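Brekness Table, White

Play and activity table with rounded corners
Product group: Tables – Children and Family
Made by Kristiansen, sold and serviced in the UK by Asska

Overview

The Brekness is a plain white table for playrooms, nurseries, waiting areas and family kitchens. It has a smooth matt top, rounded corners and no drawers, trays or cut-outs. It was drawn up for rooms where the same table is used for toys in the morning, lunch at noon and paper and glue in the afternoon, so the top has nothing on it that gets in the way of any of those.

We have stocked the Brekness since April. Before that we sold a glossy table of a similar size, and the most frequent complaint was glare from ceiling lights. The matt top deals with this. Small things are easier to see on it, and the surface does not show every fingerprint.

Sizes

The table comes in one width and depth and two heights. The low version is for children sitting on small chairs or on the floor with a cushion. The standard version suits older children and adults on low stools.

Top, both versions: 81 cm x 60 cm
Height, low version: 44 cm
Height, standard version: 56 cm
Weight, low version: 14 kg
Weight, standard version: 15.5 kg

The measurements are taken across the widest points. If the table is going into an alcove, allow a little room on each side so that it can be lifted in and out without scraping the wall.

The top

The surface is a hard matt coating over a solid core board. It is sealed on the upper face, the underside and all the way round the edge, including the corners. Edges on cheaper tables are often finished with a glued strip, and this is the part that children pick at. There is no strip on the Brekness.

The white is a neutral one. It sits well next to pale grey walls and warm-coloured floors, and toys and crockery in most colours show up clearly against it. We are sometimes asked for a cream or a pale wood version. Kristiansen does not make one at present.

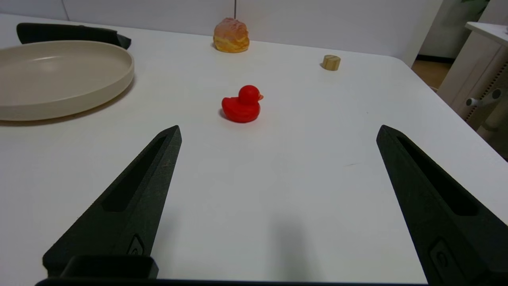
White tabletop with a red rubber duck, beige plate, toy cream puff and small wooden block.

A raised-rim plate takes up more of the top than people expect, and this is worth thinking about when choosing how many children to seat. With a large round plate at each place, the table is comfortable for two. With small bowls or beakers it will take three. For play there is no fixed number, although four children with a box of blocks between them will be elbow to elbow.

The top is level and has no lip. Round things such as balls, beads and crayons can roll off, as they would from any flat table. If this matters, the Plaveo edge tray (sold separately, see Accessories) drops over one end of the table and gives a shallow rim on three sides.

Corners

All the corners are rounded to the same curve. The curve is wide enough to be seen from across the room and can be felt easily with the hand. It makes the table kinder to hips and foreheads, but a rounded corner is still a hard corner, and we suggest keeping the table clear of spots where children run past.

Legs and frame

The legs are steel with a powder coating in white. They bolt to a steel frame under the top, using two bolts per leg. The frame is set well back from the edge so that knees do not catch on it. Each leg ends in a foot that screws in and out to level the table on an uneven floor. The feet have felt pads for wooden floors, and rubber pads are packed in the same bag for tile and vinyl. Felt pads wear down and should be changed when they feel thin.

Putting it together

The table arrives flat in one carton. You will need the hex key supplied and a soft blanket or the carton itself to lay the top on. Two people make the job easier, mainly for turning the table over at the end.

Lay the top face down. Set the frame on it so that the holes line up, and put in all the frame bolts loosely before tightening any. Fit the legs in the same way. Tighten the frame first, then the legs. Turn the table over by lifting it clear of the floor – do not roll it on its legs. Level the feet last, with the table standing where it will be used.

Check the leg bolts after a week of use and again whenever the table is moved to another room.

Cleaning

Wipe with a damp cloth and a drop of washing-up liquid, then dry. Most food comes off with this. Felt-tip pen usually needs a second go. For dried glue, lay a wet cloth over it for a few minutes and lift it off with a plastic scraper.

Do not use scouring pads, cream cleaners or anything with bleach. A matt surface that has been scoured goes shiny in patches and cannot be put right. Wax crayon can be removed with a little cooking oil on kitchen paper, followed by soapy water.

Hot pans and oven dishes need a mat. Warm plates and mugs are fine.

Use with small toys

Many of our customers use the Brekness for sorting, naming games and pretend meals. Ekrem Dönmez in our Asska showroom has written a short sheet of table games for children from two upwards, and a printed copy goes in the carton. All of the games use things most homes already have, such as bath toys, plates, toy food and wooden blocks. The simplest one is to set a few things out well apart and ask the child to pass them over by name or by colour. Later on the things can be put closer together, or one taken away while the child looks elsewhere.

Toys are not supplied with the table. When choosing toys for children under three, check the age mark on each one, and keep small parts away from the table while younger brothers and sisters are about.

Accessories

Plaveo edge tray, white. Drops over one short end. No tools needed. Fits both heights.

Brekness stool, low or standard. White steel frame with a beech seat. Sold singly.

Spare foot set. Four feet, four felt pads, four rubber pads.

Touch-up pen for the leg coating. Not suitable for the top.

Price and delivery

Brekness Table, low or standard: £259 including VAT
Delivery to mainland addresses: free
Delivery to islands and the Highlands: please ask before ordering

Tables in stock leave us within three working days. The carrier brings the carton to the front door or the ground-floor reception. If you need it taken upstairs, tell us when you order so that a second person can be sent, and give us the width of the narrowest door or turn on the way.

Please open the carton and look over the top within 14 days. If there is a mark or chip, keep the packing and send us a photograph with the order number. We will replace the part that is damaged. In most cases this is the top alone, and the legs and frame stay with you.

Guarantee

The frame and legs are covered for five years in the home and three years in nurseries, schools and waiting rooms. The top is covered for two years in either setting against lifting, swelling or cracking of the surface. Scratches, pen stains and damage from heat or cleaning products are not covered.

Common questions

Can the legs be changed later to turn a low table into a standard one?
Yes. Both heights use the same frame and bolts. Order a set of legs in the height you need.

Can two tables be joined?
There is no joining clip. They can be pushed together, but the rounded corners leave a small gap where they meet.

Can it be used outdoors?
No. An afternoon on a dry patio will do no harm, but it should not be left out overnight or kept in an unheated shed.

Does it have a smell when new?
There is a faint smell from the carton for a day or so. Leaving the window open helps.

Can an adult sit on it?
Please do not. The top is made to carry things spread across it, and weight in one place can loosen the frame.

Orders and advice

Larger orders for nurseries, libraries and surgeries are handled by Luminița Buzatu at Asska, who can also arrange a table on loan for a week. For single tables, use the order form or ring the showroom. Spare parts are kept for both heights and can be ordered without the original receipt, as long as you can tell us which version you have.

Page last checked 2021-11-30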